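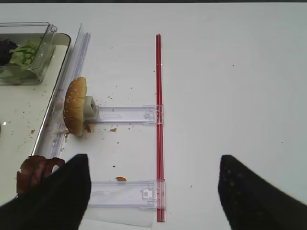
Top bun on its edge, red rod flat on the table, two clear strips clipped across.

Propping a bun on its edge (menu shots and counter displays)

Reading time: 5 minutes
Last updated: July

Quick one. Been asked for this by three different people now so writing it down once and sending everyone here.

You want a burger bun standing on its edge and staying there. Side-on shots, mostly, or a counter display where the crown faces the customers. Buns don't like it. They roll, they lean, they go soft and slump. Cocktail sticks work for a minute then tear a hole you can see.

What I do now is a flat frame. Rod down the middle, strips clipped on, something small on the end of one strip for the bun to sit against. Takes ten minutes the first time.

What you need

A long rod. Mine's red and looks like a drinking straw, glossy. A straw would probably do it if it's a stiff one.
Two clear plastic strips, one wider than the other if you've got the choice.
Two square clips, the sort that grip the rod and take a strip. One of mine has a little round boss on it, doesn't matter for this.
A small piece of plastic for the bun end. Grey or whitish. Nothing bright, it shows.
Top buns. Buy more than you need.
White table or a white board. Damp cloth. Soft brush.

Lorna MacBrayne keeps all her bits in an old biscuit tin and that's the best advice in here frankly. Clips vanish.

Picking the bun

Go for an even dome. Look at it from the side before you look at the seeds. If one side has sunk in the bag, leave it, eat it, move on.

Seeded ones are fine. Bit more crumb and you'll find sesame seeds in the rug for weeks. Cut it yourself with a bread knife, long strokes, no sawing about. The flatter the cut the better it stands. Pre-sliced buns from a packet are often cut at a slope and you end up chasing it.

Don't use them straight out of the oven. Leave them till they're properly cool, and a day old is better again. I had a tray from Baird that were lovely to eat and hopeless to stand up.

Building the frame

1. Lay the rod flat, running away from you. Wipe the table first.

2. Slide both clips on. Push the first to about halfway up the rod and leave the other down near your end.

3. Strips into the clips, both pointing left. Get them square to the rod and parallel with each other. Wide one at the near end - it does the steadying.

4. Small plastic piece onto the far end of the upper strip. Push it on firmly, check it dosen't wobble.

5. Press down on the rod with two fingers and nudge a strip. If the whole thing twists your clips are loose. Wrap a bit of tape round the rod where the clip sits. One turn, try it, another turn if you must.

Left or right is up to you. Mine go left because the window's on that side at home. Sushil Dwivedi builds his the other way round and gets on just as well.

Standing the bun

Hold it by the edges, thumb and middle finger. Not the crown. Fingerprints on a shiny crust are a pain, and seeds come off.

Bring it in to the end of the upper strip with the cut side facing the rod and the dome facing away. Set the edge down on the table first. Then ease it back until the cut side meets the plastic piece.

Gentle push. You want it to bite into the crumb a little but no more than that. Let go slowly, count to five.

Leaning forward (dome dropping to the table): push the piece in a touch further.

Leaning back: the cut's on a slope. Trim a sliver off the bottom or turn the bun round a bit till you find a flatter place. Usually there is one.

Rolling towards you or away: it's touching too high or too low. Shift the bun, not the clip. Moving the clip means redoing everything else as well.

Tidying up

Crumbs gather at the base every time. Brush them away from the bun, short strokes, or leave a few if you like the look. I go back and forth. Yasir Shaikh takes out every last one and his pictures look great but he's also there until 9pm.

Loose seeds - pick up with a damp fingertip. Bald patch on the crown? Dab of egg white on a brush, seed on top, leave it alone for a bit.

Check for scraps of clear film on the table as well. Offcuts, packaging, that kind of thing. Easy to miss on white and then there's a grey rectangle in your photo.

Camera low, or overhead if you only want the layout. Crop the strips out or keep the angle shallow enough that the bun hides them. They're clear but they do catch the light, so move the lamp before you start blaming the bun.

How long it holds

Depends on the room. A day-old bun lasted me a whole afternoon on the counter at Ellton. A fresh one gave up before lunch. Fridge-cold ones sweat, avoid.

For a big display make all the frames first and do the buns last. We did 46 for the Zeltham open day, got through nearly 100 buns and most of the wasted ones were my bad cutting. Aarti Katiyar had a rack of spares sliced and covered with a tea towel, swap one in as soon as one droops. Would do the same again.

Odds and ends

Brioche: no. Too soft, tears.

Bottom buns: you can, but there's not a lot to look at.

Cleaning: warm water and washing up liquid for the strips, old toothbrush for the clips. Crumb gets in the corners and then they wont close properly. Dry them flat.

Eating them after: not the display ones. They've been handled and stood about all day.

If your rod's a different thickness and the clips won't grip at all, ask Ikechukwu Okeke at Ora, he's usually got a few sizes in a drawer. Take your rod with you.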